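Equipping the Sorting Bench: Gallery and Planning Notes

Muditz is a small workshop that sorts and repacks household goods for resale. For the past year we have been planning to put a robotic arm and hand on one of our benches, and this page collects what we have learned about the cost and the order in which to buy things. It is written for other small workshops working out a similar budget. We are not selling anything and we do not take commission from suppliers.

The notes were put together by Tekle Mekonnen, who runs the bench and keeps the equipment budget. They follow the order in which the money was committed.

Start with the goods

Before asking for a single quotation, write down what comes through the door in an ordinary week. Our own list runs to kitchen textiles, desk storage, toys, fans, brushes and a great deal of light plastic. Almost none of it has a regular shape. A supplier who hears "household goods" will think of boxes, and will quote for a gripper suited to boxes. We had one quotation of that kind from Pondov and had to send it back with a longer list. The second quotation was for a hand with fingers and it was a good deal higher, so it is better to find this out early.

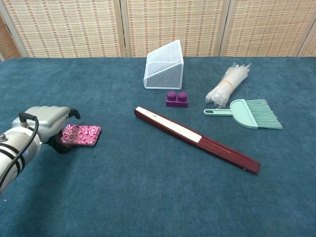
The hand is the line in the budget that people most often set too low. An arm will normally outlast several changes of work, but the hand has to suit what you are handling now, and the fingertips wear. Ask the supplier for the price of a replacement set of fingertips and how long delivery takes. Ask as well whether you can fit them yourself. If an engineer has to visit, the visit should go into the running costs and not be left to a contingency.

Cloth deserves its own trial. It folds, it slides and it has no fixed edge to close on. A supplier's demonstration will usually be done with something rigid, so take your own samples along and ask for them to be tried on the day.

The bench surface

We set aside a separate sum for the table and its covering. A short-pile carpet is cheap and can be replaced in an afternoon. It picks up lint, which matters if you are going to use a vision system, and we now allow for regular cleaning in the hours as well as the money. Choose the colour with your goods in mind. We stock very little in teal, so that is what we bought.

Screens and background

A plain folding screen behind a bench costs little and can be moved when the layout changes. Gebreyes, who did our site survey, suggested leaving fixed partitions until the layout had been settled for a full season. We took that advice and have moved things twice since. Check with your insurer what they require by way of guarding before you order, as a decorative screen does not count as a guard and the two should be separate lines in the budget.

Cables

Allow for longer cables than the drawing shows. An arm needs slack to reach across a table, and the loop has to go somewhere when the arm comes back. Spare cable was left off our first order. It cost us 30 pounds and a lost morning in September, most of it spent waiting for the courier.

What we spent on the bench

The arm and the hand were bought under a lease and are not included here, as the terms depend heavily on the buyer. Everything else came to £3,045. This covered the table, the carpet, lighting, the site survey, delivery and the electrician. Lighting was the largest item and the one we would spend more on if we did it again. Mesh and clear plastic are both awkward for a camera system, and better lamps helped us more than the software upgrade we had been offered.

Training took 2 days on site, supplied by Prelden. We had planned for 1 person to attend and sent 2 in the end, so that the bench would not stand idle during holidays. Wages for those days should be in the plan. They are easy to overlook because no invoice arrives for them.

Questions to put to a supplier

Which of my own items have you tried, and may I watch?
What do replacement fingertips cost, and are they held in stock?
How much clear space is needed around the base of the arm?
Who answers the telephone after the first year?
Can the hand be changed without replacing the arm?
What happens to the lease if we move premises?

Next on the list

The next purchase will be a second set of lamps, followed by a trolley so that goods can be brought to the bench already laid out in trays. A second arm has been discussed but is not in this year's budget. We would want a full year of maintenance bills from the first one before putting a figure to it.

Workshops that would like a copy of the blank budget sheet can ask for it through the Muditz contact page. Please mention the type of goods you handle, as there is one version for textiles and another for mixed stock.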